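Home Projects People Reports Archive Contact
Search this site Search Go
6 min read

Three Cameras, One Hand: Choosing Views for a Bedside Arm in Simulation
Project report, second-year robotics studio
Csenge Vida, Itsuki Ishida, Annunziata Negri
Advisor: Toshiko Chiba

Our project asked a small question that kept us busy until January: if a robot arm has to bring its gripper to a person's hand on a bed, which camera should it trust? We ran everything in simulation, in a bedroom we named Luken.

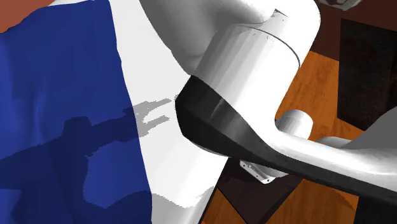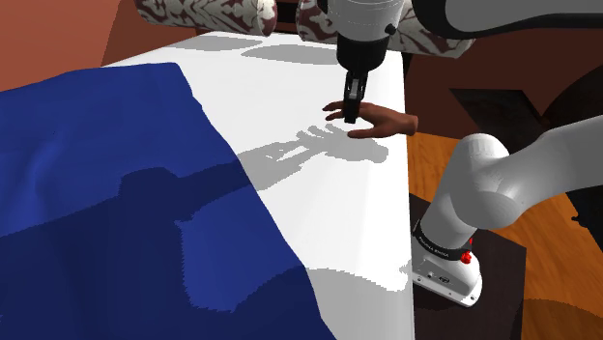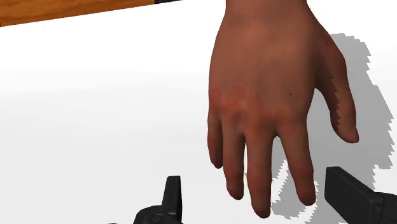

Figure 1. Views from the simulated bedroom: close up on the arm (first), the bed with the hand under the gripper (second), and the hand from near the gripper fingers (third).

Why we picked this

Annunziata's grandmother needs help turning over at night, and she talked about it at our very first meeting. None of us had worked on assistive robots before. We wanted to try one tiny piece of that job, and getting to a hand gently seemed like a piece we could finish! The other groups mostly did bin sorting, so we also had the bed all to ourselves.

Cameras and controllers

We compared a close camera beside the arm, a wide one looking over the bed, and one mounted by the gripper. We labeled them near, wide and wrist, and those names stuck in all our code, including a few files where they are mixed up (sorry, Itsuki).

For control we had 2 options. Kinoshita is the studio's plain position controller, which drives to a target and stops. Ason is a softer one that Itsuki wrote on top of it, and it slows down as the distance to the target shrinks. Both used the same parallel gripper. We talked about swapping in a padded gripper but ran out of weeks.

Each camera was paired with each controller, and every pair got 20 tries. The hand started in a slightly different pose each time. A try counted as good if the gripper came to rest within 10 millimeters of the target point without touching the hand on the way.

What we saw

The wide camera was the best all-rounder, which surprised us, as we had all bet on the wrist. With the hand lying flat on the sheet and its fingers spread, the hand finder had plenty to work with. It could also see the blanket, the pillows and the base of the arm, so when a try went bad we could tell why just by looking.

The wrist camera was wonderful up close. You get the creases at the finger joints and you get the black gripper fingers in the same view, so the gap between them and the hand can be measured straight from the picture. Its trouble was at the start of each try. If the arm began too far to one side, the hand wasn't in view at all, and the controller went looking in the wrong direction. Ason handled this better, mostly by being slow enough to recover.

The near camera was our problem child. The arm itself takes up so much of the picture that the target is easily hidden behind it. We kept it in the comparison anyway and learned a lot from it about how the joints move, and it was a big help when we were debugging Ason. As a guide for reaching it came in last with both controllers.

Shadows!

This was the part we enjoyed most. The shadows in our renderer have blocky, stair-stepped edges, and on the white sheet a hand's shadow can look a lot like a hand. Our finder kept picking the shadow. Csenge spent a whole Wednesday changing the light before we noticed that the simple fix was to check color as well as outline. After that the false picks on the sheet nearly went away, though the dark blue blanket still gave us a few.

We also tried smoother shadows. They look much nicer and they made each run so slow that we switched back the same evening.

Mixing views

In the last 4 weeks we let the arm start on the wide camera and hand over to the wrist camera once the gripper was close. With Ason this was our favorite setup by far, and the motion at the end looks calm. With Kinoshita there was a little jump at the moment of the handover. We think the two cameras disagree slightly on where the target is, and Kinoshita reacts to that all at once. We haven't proved it.

What we would do next

The hand in our tests stays put during a try. A real one moves, and we would love to see how Ason copes with that. We also want to try a padded gripper and a blanket that partly covers the fingers. Norbert Doležal's group at Arkotbridge has offered us time on a real arm in the spring, with a rubber hand, and we have already said yes.

Our code and the full table of tries are in the studio's shared folder under "luken_final2". The folder called "luken_final" is older and doesn't run.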